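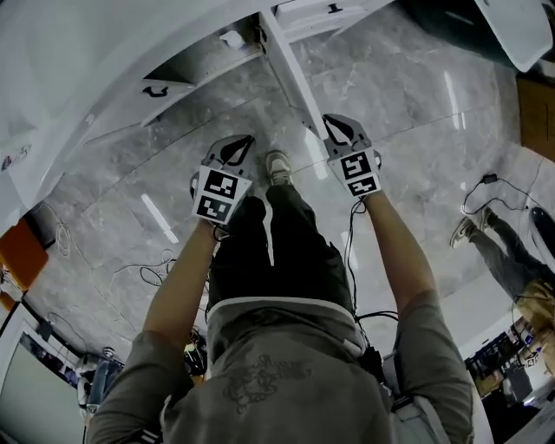 Tasby Allotments - Minutes, 2021-07-14

Home | News | Minutes | Contact

1. Minutes of the last meeting agreed.

2. Water. Prakton quoted $600 to replace the standpipe by the lower gate. Accepted - work to be done before November.

3. Plots. 19 on the waiting list. Plot 17 is overgrown and a second letter will go out.

4. Compost. Timmermans can deliver on Saturdays only. Members to order by email.

Meeting closed 8:40 pm.

2 comments | 3 shares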